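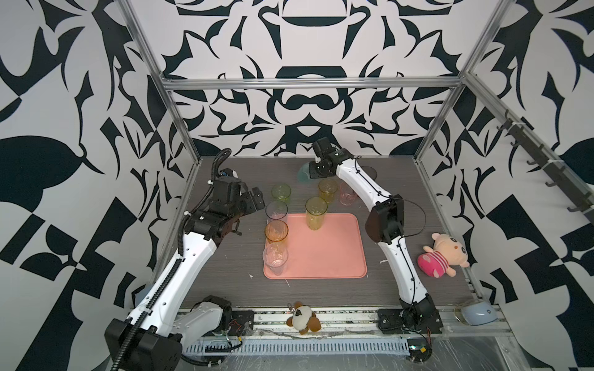

Kotcombe, Wed 28 February

sharon_tanui
Okay, plastic cup people, I need opinions. I'm sorting out the party stuff and I've got these see-through colored cups plus the pink tray with the rounded corners. Do you keep your cups ON the tray or is the tray just for carrying? I keep going back and forth!

rimantas_m
On the tray, always. Then it all goes back on the shelf in one trip and you wipe one thing. We did 60 guests in August that way.

Ayanda C
Disagree, sorry! A full tray looks crowded and somebody's sleeve always takes one out. I bunch mine up behind the tray and keep the tray for snacks.

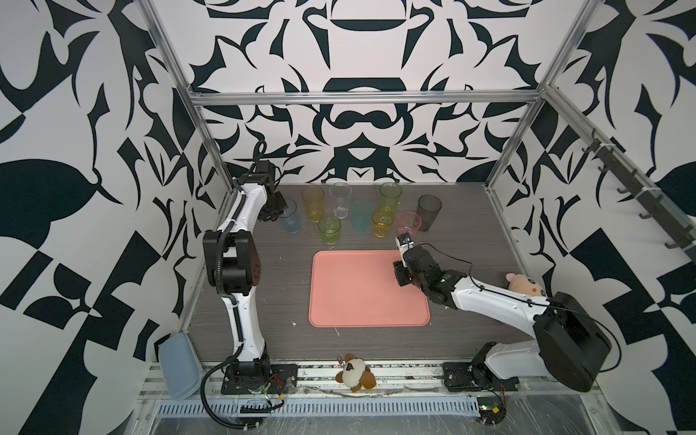 Cups behind, tray free

rimantas_m
Sure, but now you need twice the table. My folding one from Ruvodgate is 60 cm deep and that's it.

sharon_tanui
Ooh, I do like the tray being free though. Love the teal and the light blue next to that salmon pink, btw. And can I say the black and white pattern on the walls is doing a LOT (I love it, my husband would move out).

meinrad
Way too busy for me. Plain wall, plain cups. The dark wood grain tabletop is nice, I'll give you that.

Ayanda C
Meinrad, you said that about my curtains too.

meinrad
And I was right. Anyway Sharon, don't stack them damp, whichever way you go. Mine stuck together and I cracked two getting them apart.

sharon_tanui
Good to know, mine are stacked right now, going to check!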